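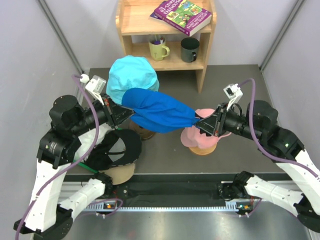

Two arms are more than twice the trouble of one, Eun-ji So wrote in the margin of our proposal, and she wanted to know what a beginner team would get out of the second arm besides a longer setup. Fair question! It ended up steering most of our project, so we answer it first and get to the assembly notes after.

Our answer is cloth. A single arm can pick up a piece of cloth and put it down again, and that is where the fun stops. With a gripper on each end you can stretch it, lay it over something, or try to get it flat. We spent a whole term on hats and fabric with the Trorstead two-arm kit from Nimedov, and we would happily spend another.

What we reviewed

The Trorstead kit is sold to schools and college labs as a tabletop set. Ours had two arms with parallel grippers, a camera for each wrist, the front rail that both bases bolt to, and a license for Kotis, the program you use to record and play back motions. The walls and corner posts are an add-on and we recommend them. The plain white sides made a big difference to the wrist cameras, which got confused by people walking past before we put the walls up.

We wanted to find out three things: how hard it is to put together, how easy Kotis is for people who have never used it, and whether the arms can handle soft items in the same space without running into each other.

Putting it together

The printed guide is good up to the rail and then gets thin. The rail has a toothed track, so the bases seat at fixed steps, and we love this. You can take an arm off, clean up, put it back on the same tooth and your old recordings still line up. The guide does not say to write down which tooth you used. Write down which tooth you used.

The camera cables were the biggest headache. They have to run down the outside of each arm with enough slack for the wrist to turn all the way. Our first try was too tight on the left and the picture dropped out whenever the arm reached for the back of the table. Now we leave a big loose loop at the wrist and clip the rest lower down. It looks messy and works great.

Using Kotis

You move the arms by hand, Kotis records, and then you press play and they do it again. The first time both arms picked up the cloth together, the whole team yelled. Editing is slower. If one arm needs to start a little later you have to cut the recording in two and slide the pieces, and there is no undo past the last save. We saved 848 recordings in total and kept 317 of them for the final set (the others had a bumped stand, a dropped corner, or one of us leaning in too far).

The hat and cloth tasks

Our objects were bucket hats, a baseball cap, wooden stands to set them on, and a bright blue cloth. The shelf with the mugs and the picture book stayed at the back during these tasks so the cameras had the same things to look at from one day to the next.

Caps were easiest. The brim is stiff and the gripper closes on it nicely. Soft crowns are a pain, they fold under the fingers and then the hat turns on the stand. The cloth task was everyone's favorite to run and the hardest to get right. When both grippers hold an end, the middle twists into a rope unless the arms keep the same height and pull at the same speed. We got better results after gripping right at the corners and pulling more slowly than felt natural.

We also tried a set of rubber finger pads made by Grgić. They hold thin cloth much better than the ones in the kit, but they leave the grippers a bit wider, so you have to redo any recording that goes in between two stands.

What we liked and what we would change

The arms are quiet and feel solid, and the status lights on the rail are easy to read from across the room. Best of all, you can hand this to someone new and have them moving hats in one class period. We would ask Nimedov for longer camera cables, a real undo in Kotis, and a page in the guide on soft objects.

Next group: the spare clips are in the drawer under the bench, and the tooth numbers are on the inside cover of the blue notebook.

Report turned in 3/19/18 | Questions? Contact the robotics project team | All rights reserved | Back to top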